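3/3/24

Up at 5:30, kitchen already a mess by six. Croquembouche trial number whatever. Younes El Idrissi wants one for the Stornstead dinner and I said yes before I'd even looked at how many puffs that is. 150. One hundred and fifty little puffs, all filled, all dipped. Me and my big mouth.

First tray flat. Oven door, my fault, I peeked. Second tray good, third tray better, then ran out of eggs. Drove to Grewal for more and they had the nice vanilla paste back in so that's the budget gone. Filling is plain pastry cream, no coffee. Y. says his mother hates coffee in things and she's the one turning seventy so ok.

Sugar is what scares me. Burned a finger in December doing the little spun cage for the Tremport bake sale and I can still see the mark. Bowl of ice water next to the stove this time. Wrote it on my hand so I dont forget.
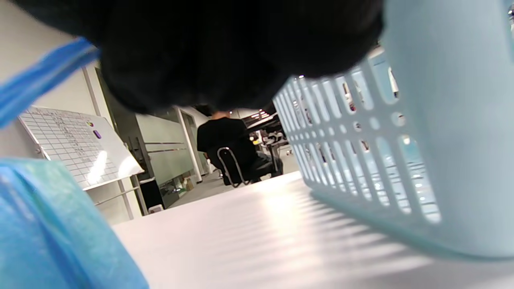
Last changed: 3/3/24, 9:52 pm

Ok later. Built a half size one after lunch, no cone inside, just stacked it by eye. Leaned. Leaned a lot. Took it apart and did it again around a paper cone with butter on it and that held up fine, even when I carried it to the hall and back. Top puff fell off, ate it.

Need to work out the van. The Clallumen road has all those bumps by the bridge and I'm not gluing sugar in a parking lot. Maybe bring it in two parts and stack the rest there?? Ask Younes if theres a stove. Ask him about a table too, last place gave me a card table.

Also to do: gold string, more parchment, call Mom back, find the good tongs (where do they GO). Try the orange in the caramel, just a little.

Feet hurt. Whole house smells like burnt sugar and I kind of like it. Bed.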